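Pekanthorpe Students Take Two-Arm Robot Project Into Second Year

PEKANTHORPE, Jul 9, 2021 - The Udell Student Robotics Club has finished the first year of its household objects project and will run it again this fall with 36 places, up from 30.

Students work in pairs at a bench with two robot arms. Each pair picks a handful of everyday things, such as a cup, a marker or a box with a knob on its front, and plans how the arms should reach for them.

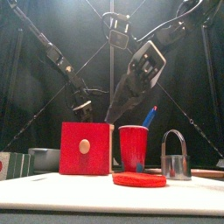
The club logged 2974 practice runs over the year. Every run is saved with short notes from the pair in charge, and those notes are open to all members.

"Most of our students had never worked with an arm before," said Doina Kadrić, who leads the club. "They spent the first weeks just learning to set up the table the same way each time - that part is slow, and it matters."

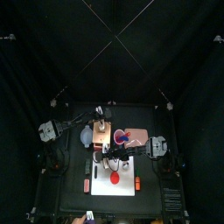 Parts and bench time were paid for by Buvonetti under a grant awarded in April. Zlatko Berisha will join as second instructor when sessions resume.

Sign-up forms are available at the Thambiah Building front desk. No programming experience is required.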